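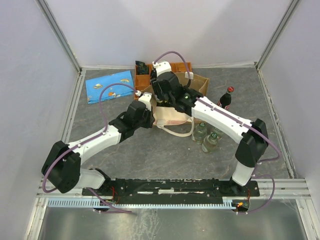
Chapter 4
Packing Glass Bottles in Soft Bags

Most packing courses begin with boxes. A box holds its shape, and the packer can plan the load before the first item goes in. A soft bag takes its shape from what is put inside it, so each bottle changes the space left for the next.

This chapter uses woven tote bags and small drink bottles, the same goods as Exercise 9 in the Starnham workbook. Terms in capitals are listed at the back of the book.

4.1 The open bag

Stand the bag on a flat surface and fold the rim back until the mouth stays open by itself. Coarse jute holds a fold well. Thin cotton does not, and may need a card collar — see Table 4.2.
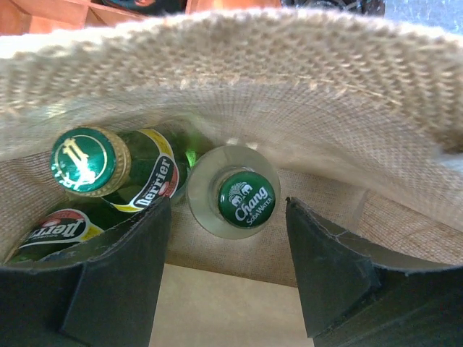
Figure 4.1 Three bottles in a burlap tote, caps up. One Perrier bottle leans.

A bottle that leans takes up more floor than one that stands. It also puts its neck close to its neighbor, and glass touching glass is the usual cause of chips. In the Betancur packing trial, 94 of 3519 bottles were chipped, most of them at the shoulder.

4.2 Filling the gaps
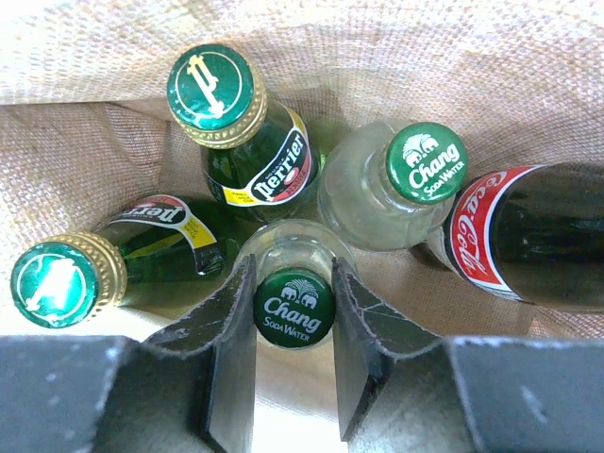 Page last changed: 6/14/25

With five bottles in the bag, the caps point at slightly different angles and the cloth folds into creases around the glass. Lift or place each bottle by the neck, and keep the fingers clear of the caps beside it.

Plitar totes are sold in packs of 100 and 200. Either pack will do for the exercises. Before starting Section 4.3, read the note on handle strength in Appendix B.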